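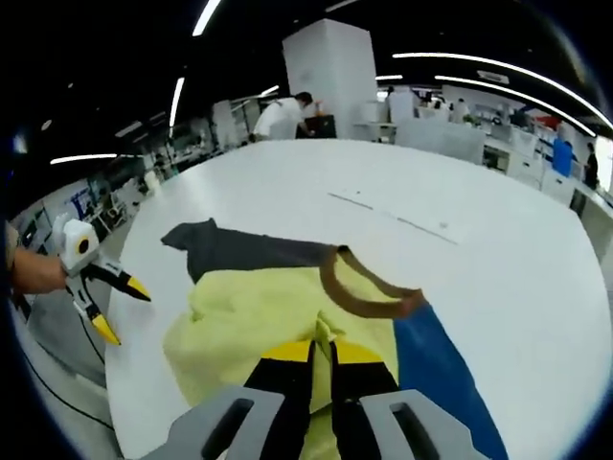
Figure 2.1 A pile of garments on a white table.

Chapter 2
Oats and the Flat Loaf

Before wheat flour was cheap, most households in the Plirndale valley ate oats at nearly every meal. Oats put up with wet summers and thin soil, and they could be cut late. What they could not do was rise. Oat flour has no gluten to hold the gas that yeast gives off, so a loaf made from it stays low and crumbly. Cooks worked with this by rolling or patting the dough thin and baking it on a flat iron over the fire.

The basic cake had three ingredients: oatmeal, hot water and a little fat. Bacon fat was usual, and butter was kept for visitors or for sale. A batch of 30 cakes lasted a family about a week. After baking, the cakes were stood on edge near the hearth to harden. Dried this way they kept well and lost very little flavour.
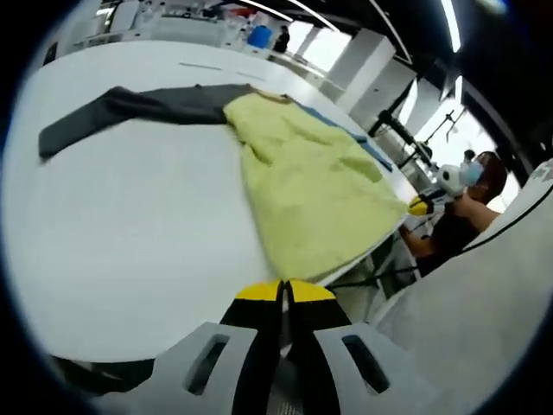 Figure 2.2 Long-sleeved shirt with a yellow-green body, laid across a tabletop.

Wheat bread arrived slowly. The mill at Skestdale began grinding wheat in June of its second year, and its daybook lists 61 customers, most of them buying small amounts for holidays. Oats stayed on the table for another two generations. They moved from the main meal to breakfast -- first as cakes broken into buttermilk, later as porridge.

Written recipes from this period are scarce. Girls learned by watching, and amounts were given as handfuls. Meinir Owen's kitchen notebook is the fullest source we have, and even there the water is never measured. We will use her method in the practical work in section 2.4, with weights added.

The question of why the flat cake lasted so long is still argued.

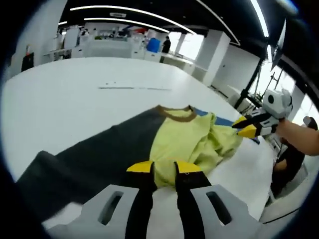 Obed Aryee puts it down to fuel: an iron over a small fire would bake a cake in minutes, while a bread oven took half a morning to heat and a good stack of wood. Efa Jarman disagrees, and points to farms with plenty of wood where the oven was lit only at Christmas. Her view is that people simply liked the taste.

Key terms for this chapter: bakestone, gluten, groats, hulling, kiln drying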